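Section 4: Setting up your Trandico wallet and making a backup you can trust 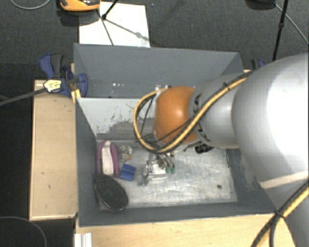

Okay, so by now you should have the Trandico app installed and a charged phone next to you. If you skipped section 3, go back and do the update first, because the menus moved around in May and my steps won't match the old ones.

Set aside 30 minutes for this part. I know the app says you can be up and running in two, and you can, but that's without the backup, and the backup is what we're really doing here.

Before you start

You'll need two sheets of plain paper, a pen that doesn't smear, and a door you can close. Turn off screen sharing if you've been on a video call (I forgot once and had to throw away a brand-new wallet and start over).

Creating the wallet

1. Open the app and tap New Wallet. Don't tap Import, that's for people who already have a recovery phrase.

2. Pick a name. It only shows up on your own phone, so call it whatever you like. Mine is Gilchrist, after the street I grew up on.

3. Choose a PIN of at least six digits. The app will happily take 123456. Please don't do that.

4. Wait for the recovery phrase to appear. It's 21 words long, in three columns, and you read it DOWN each column, then over to the next one. I read mine across the first time and couldn't figure out why the check kept failing.

5. Write the words on your first sheet, numbering as you go. Then copy them onto the second sheet from the screen, not from the first sheet. If you made a mistake on one, you don't want it on both.

6. Tap Check My Words. The app asks for five of them in random order. Get one wrong and it starts the check again, but your phrase stays the same, so no need to panic.

CAUTION: No screenshots, no photos, no emailing it to yourself. Your phone may be copying pictures to the cloud without you thinking about it, and anyone who gets those words can empty the wallet. I can't get your coins back for you and neither can Trandico.

Note: The app will offer to save an encrypted copy online. I leave that off. If you turn it on, use a password you don't use anywhere else.

Testing it with a small amount

This is the step everybody wants to skip, me included!

7. Tap Receive, choose your network, and copy the address. If you're sending from the Wanine exchange, the network has to match on both sides. Same coin on the wrong network is how people lose money.

8. Paste the address into the exchange's withdrawal page and compare the whole thing with the one in your wallet. There's a kind of malware that swaps addresses when you paste, and the fake ones can look very close at the start and end.

9. Send the smallest amount the exchange allows. Yes, you'll pay a fee twice. On my first transfer I moved 257 dollars' worth in total, and the extra fee annoyed me for a whole evening, but I slept fine.

10. Once it shows as Confirmed, delete the wallet from your phone. Deep breath. Now tap Import, type in the phrase from your second sheet, and see whether the balance comes back. Sometimes it sits at zero for a few minutes while it syncs, so pull down to refresh before you start worrying.

If you get Error 335 during the import, one of the words is misspelled or out of order. Check for pairs that look alike in your handwriting first. With me it was "form" and "from".

11. When the balance is back, send the rest.

Where to keep the sheets

Two different buildings, if you can manage it. One of mine is at home and the other is in a bank box over in Grorkotdale. Fold them, put them in something waterproof, and don't write "crypto" on the outside.

Leave the app open for section 5, where we set the spending limits.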